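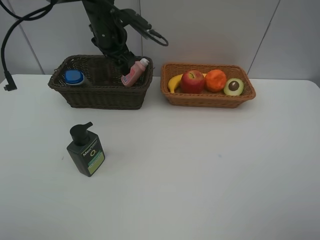 3.2 Herbal foot baths and sleep

We were delighted by how willingly people took up the evening foot bath. Of the 901 adults who joined through the Sesov and Flarmont clinics, 229 chose the chamomile and lavender blend, and these are the people we report on in this section. Each of them kept a sleep diary for eight weeks, starting in March, and used the bath on at least four nights a week.

The diaries make wonderful reading. Many people wrote far more than we asked for — whole pages on dreams, cold feet and the smell of the herbs — and we ended up with over 2,000 entries to code.

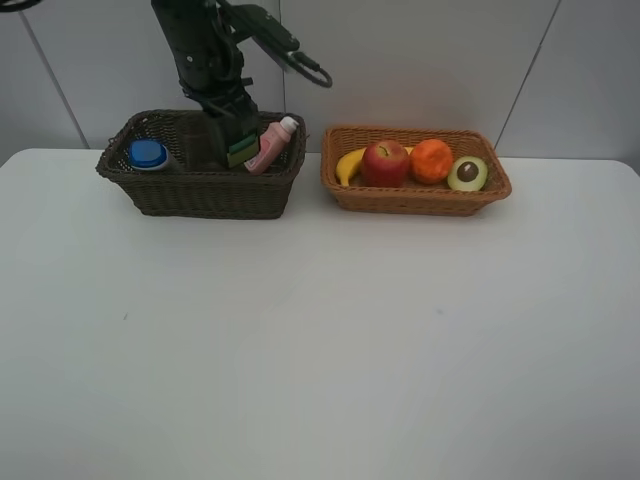

Figure 1. Sponge held by the gripper in a dark wicker basket, with a pink bottle beside it.

Time taken to fall asleep went down in both clinics, and the change was larger at Flarmont. We can't say how much of this comes from the herbs and how much from sitting still with warm feet before bed. The plain water group at Witanero, described in Section 3.3, improved too, which we find just as exciting! Waking during the night changed very little in either clinic. The Echeverri sleep scale was filled in at the start and again in the last week, and its scores are given in Table 2.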